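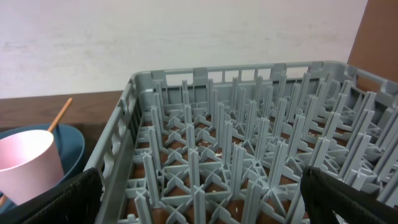
Werkstattbuch, Eintrag September, Mittwoch

Leihgerät Vondness, zweite Woche. Heute Spülkorb, den ganzen Tag. Paket besteht aus Arm, Zweifingergreifer, Handkamera und der Software Lurkano. Angebot liegt im Ordner, Entscheidung kaufen/mieten/zurückschicken steht noch aus. Ich schreib alles durcheinander auf, wer es ordentlich braucht, muss sich melden.

8:10 Kaltstart. Controller bootet, Lurkano findet den Greifer nicht. Stecker am Handgelenk nachgedrückt, neu gestartet, geht. Das war letzte Woche schon mal so. Kontakt prüfen lassen, bevor wir irgendwas unterschreiben. Steht jetzt auf der Fragenliste.

Aufbau unverändert gegenüber gestern: Tisch an der Wand, grauer Stiftkorb frei draufgestellt, nicht verspannt. Links daneben die blaue Schüssel mit dem rosa Pappbecher und dem Holzstäbchen drin, das ist die Sortieraufgabe für später. Erst der Korb.

Ziel laut Testplan: Korb mit zwei Fingern fassen, anheben, versetzen, gerade abstellen. Danach Teller zwischen die Stifte. Laut Prospekt „Korbhandling ohne Einlernen“. Naja.

Kalibrierung Hand–Kamera
Mit der mitgelieferten Tafel. Assistent führt einen durch, Texte teils englisch, teils deutsch, an einer Stelle steht einfach der Platzhaltername vom Entwickler im Dialog. 20 Posen angefahren, eine davon verworfen, weil ich beim Tisch im Weg stand. Ergebnis grün. Was grün heißt, steht nirgends, keine Zahl, kein Restfehler. Für unsere Zwecke zu wenig. Ich will einen Wert, den man ins Buch schreiben kann. Frage an Vondness.

Was die Kamera am Handgelenk angeht: Blickwinkel ist brauchbar, beide Finger sind unten in den Ecken drin, man sieht immer, wo man steht. Der Korb füllt aus der Nähe fast alles aus. Schüssel noch links im Bild, das reicht zum Orientieren. Beim Korb selbst wird's schwierig: vorne sind die Stifte schön einzeln zu erkennen, nach hinten und vor allem rechts schieben sie sich ineinander, da kann ich am Monitor auch nicht mehr sagen, welcher welcher ist. Genau dort macht die Segmentierung Mist. Sie fasst ganze Reihen zu einem Klotz zusammen und meldet „Objekt, massiv“.

Dann das Thema Boden. Der Korb ist unten offen, durch das Gitter kommt der rotbraune Tisch durch. Lurkano hält die Tischfelder abwechselnd für Boden und für Inhalt. Maske „Auflage ignorieren“ gesetzt, besser, aber nicht weg. Mit höherer Korbwand als Referenz dann stabil. Das muss man aber wissen, im Handbuch nichts gefunden.

Krümel im Korb, weißliche, vier Stück. Lagen auf dem Gitter und die Software hat zwei davon als Greifziel angeboten. Mit Konfidenz über der Schwelle! Schwelle hochgesetzt, danach Ruhe. Krümel hab ich für die Läufe am Vormittag dringelassen, mittags ausgeschüttelt.

Griffversuche Vormittag

Serie A, Greifen am oberen Rand der linken Wand. Rand ist durchbrochen, Finger finden mal einen Steg, mal eine Lücke. Auf dem Steg hält es, in der Lücke rutscht der Finger durch und der Korb verkantet. 31 Versuche, dann abgebrochen, das Muster war klar. Der Planer kennt den Unterschied zwischen Steg und Loch nicht, er sieht eine Oberkante und gut.

Serie B, gleiche Stelle, aber Griffpunkt von Hand auf einen Steg gelegt. Deutlich ruhiger. Nur kann man so was im Betrieb nicht jedesmal machen, und der Korb steht nie genau gleich. Kein Fehler vom Greifer, Fehler in der Planung.

Serie C, quer von außen gegen die Seitenwand mit den länglichen Ausschnitten. War meine Idee, war nix. Kraft reicht, aber die Wand gibt nach und der Korb wandert zur Seite Richtung Schüssel. Not-Halt einmal gedrückt, vorsichtshalber. Schüssel heil.

Erkenntnis: einseitig greifen ist bei der Korbgröße einfach ungünstig. Der Hebel ist zu lang. Leer geht es, mit Geschirr will ich's nicht sehen. Entweder zweiter Arm oder ein Adapter, der den Korb an einer Seite unterfasst. Vondness hat so einen Adapter im Katalog, heißt Ellia, Lieferzeit offen. Im Angebot ist er NICHT drin. Nachfragen, was der kostet, und ob das Leihgerät ihn tragen kann oder ob dann die Nutzlast weg ist.

Mittag 12:30. Korb ausgeschüttelt, Tisch abgewischt.

Nachmittag, Finger

Die schwarzen Finger. Belag fühlt sich griffig an, nimmt aber Staub auf wie verrückt, nach dem Vormittag hab ich mit einem feuchten Lappen drüber und der Lappen war grau. In der Spülküche bei Hulme ist es nass und fettig, da seh ich schwarz. Im Datenblatt steht nur „für trockene Umgebungen empfohlen“, ganz hinten, klein. Wechselfinger gibt es, Tausch mit 2 Schrauben, hab's probiert, geht flott. Eine Schraube ist mir runtergefallen, liegt jetzt wieder in der Schale, bitte nicht wegräumen.

Schließkraft: in Lurkano als Schieber ohne Einheit. Stufe 3 reicht für den leeren Korb am Steg. Darüber drückt es Spuren in den Belag, darunter rutscht es. Schmales Fenster. Auf Stufe 3 gelassen und so gespeichert, Profil heißt „korb_leer“. Bitte nicht überschreiben, sonst such ich wieder einen halben Tag.

Licht: Deckenlicht an, Rollo zu, gleichmäßig. Keine harten Schatten, trotzdem zwischen den dichten Stiften zu wenig Kontrast, grau in grau. Mit Handlampe von der Seite wurde die Trennung etwas besser, aber dann wechselt die Belichtung der Kamera ständig und die Tiefenwerte springen. Feste Belichtung lässt sich nur im Expertenmenü einstellen, dafür braucht man ein anderes Passwort. Passwort angefragt, Antwort steht aus.

Teller haben wir heute nicht mehr reingestellt. Nur trocken durchgespielt: Zielpose zwischen zwei Stiftreihen vorgegeben, leer angefahren. Vorne links trifft er die Gasse sauber. Hinten fährt er mit der Fingerspitze auf einen Stift auf, Kraftüberwachung löst aus, Arm bleibt stehen. Das ist immerhin gut gelöst, hält sofort und fährt auf Knopfdruck denselben Weg zurück. Stift nicht verbogen. Pluspunkt, ehrlich gemeint, beim letzten Anbieter mussten wir nach so was jedesmal den Arm freischieben.

Sortieraufgabe, kurz am Schluss
Becher aus der Schüssel nehmen. Stand schräg, Stäbchen ragte raus. Erkennung Becher sofort, auch die Öffnung richtig, Neigung richtig. Das Stäbchen hat er erst als Teil vom Becher genommen und die Griffhöhe viel zu weit oben angesetzt. Nach Einzeichnen von Hand (Werkzeug „Ausschluss“, das gute Ding ist etwas versteckt unter Ansicht) klappte der Griff am Becherrand. Auf Stufe 3 wird der Becher eingedrückt, ist ja nur Pappe. Auf der kleinsten Stufe hält er. Also pro Objekt ein Profil, und das Umschalten dauert, Greifer öffnet dabei einmal ganz. Bei enger Umgebung blöd. Frage an Vondness, ob man das Öffnen abschalten kann.

Stäbchen einzeln aus dem Becher: nicht gegangen. Findet es, fährt hin, schließt daneben. Vermute Kalibrierung, siehe oben mit dem grünen Haken ohne Zahl. Oder die Tiefe ist bei so dünnen Sachen einfach nicht da. Morgen mit einem dickeren Stab gegentesten, damit man das trennen kann.

Zum Angebot selbst
Miete ist kündbar, aber Lurkano wird getrennt abgerechnet und die Lizenz hängt am Controller. Wenn der Controller getauscht wird, neue Lizenz oder Umschreibung, steht im Kleingedruckten so schwammig, dass ich es dreimal gelesen hab. Schulung extra. Fernwartung drin, aber nur werktags und nur über deren Box am Netz, das wird die IT nicht mögen. Ersatzfinger sind Verbrauchsmaterial, Preis im Anhang, pro Paar, nicht pro Stück — hatte ich zuerst falsch gelesen, ist also weniger schlimm als gedacht.

Was mir gefällt: Mechanik ist ordentlich, Arm leise, Wiederholbarkeit am selben Punkt sehr gut soweit ich's mit der Messuhr sehe. Oberfläche der Software ist schnell. Log lässt sich als Textdatei ziehen, da steht wirklich alles drin, auch die verworfenen Griffe.
Was nicht: alles mit Gitter, Löchern, dünnen Teilen. Und das ist nunmal unser Geschirrkorb von oben bis unten.

Offene Fragen an Vondness (geht morgen früh als Mail raus, wer noch was hat bitte drunterschreiben):
— Restfehler der Kalibrierung als Zahl, wo?
— Wackelkontakt Handgelenk, Tausch oder bekanntes Problem
— Ellia: Preis, Lieferzeit, Gewicht, verbleibende Nutzlast
— Finger für nassen Betrieb
— Belichtung fest einstellen, Passwort
— Öffnen beim Profilwechsel abschaltbar?
— Einheit am Kraftschieber
— Lizenz bei Controllertausch, bitte schriftlich

Für morgen: Korb um eine Vierteldrehung versetzen, schauen ob die dichte Seite dann auch noch Probleme macht oder ob es nur am Blickwinkel liegt. Kamera einmal steiler drüberfahren. Teller erst wenn das durch ist. Dunkle Unterlage unter den Korb probieren, vielleicht hört dann das mit den Tischfeldern auf. Matte müsste im Schrank bei den Spannmitteln liegen, sonst Karton.

Für Hulme schon mal vorgemerkt: die wollen volle Körbe, nicht leere. Mit dem jetztigen Stand würd ich denen keinen Termin geben.

17:40 Arm in Parkposition, Controller aus, Greifer offen. Logs liegen auf dem Laufwerk unter Leihgerät, Ordner Korb. Serie C hab ich nicht extra benannt, ist die mit dem Not-Halt drin.

Nachtrag: Ladegerät vom Handbediengerät ist das mit dem gelben Klebeband. Das andere passt auch rein, lädt aber nicht.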